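How to run a gripper demo at an open day

Written up after our open day at Boltach, for whoever gets the job in October. Lutz Kohlhase did the talking, I did the carrots. We had 146 visitors through the door, most of them shorter than the table.

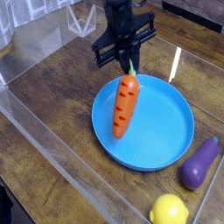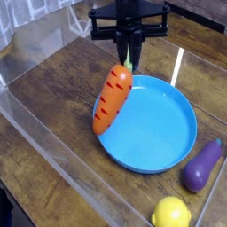

The carrot and the plate, with the aubergine and lemon waiting their turn.

1. Pick your food. Toy vegetables are the right size, cheap to replace and don't go off in a warm room. Stick to 3 on the table. With more, visitors start placing orders.

2. Set the walls first. Clear panels go up before the arm is switched on, and they stay up. Wipe them at lunch, as small noses leave marks.

3. Put the plate down and leave it alone. Ottmar Brandes nudged it to look neater and we spent the next half hour teaching the thing where its plate had gone.

4. Teach the grip. For the carrot, close the fingers on the green top and let the rest hang. Gripping it round the middle works too, but then people at the back can't see any carrot. Save this one as program 2502 - the old Varnska routine has nearly the same name and will try to pick up a bottle.

5. Run it slowly. Half speed looks clever. Full speed looks like someone clearing up after a row.

6. Let a visitor press start. One press each, whatever their father says about having driven from Weidemann.

7. If it drops something, say "and again" in a cheerful voice and press reset. Open the panels only with the arm stopped and the key in your pocket.

Allow 2 people for the table, one to talk and one to put the vegetables back. Spare fuses are in the Brustmont box under the stairs. The key to the stairs cupboard is with Lutz, so ask him before he goes for his coffee.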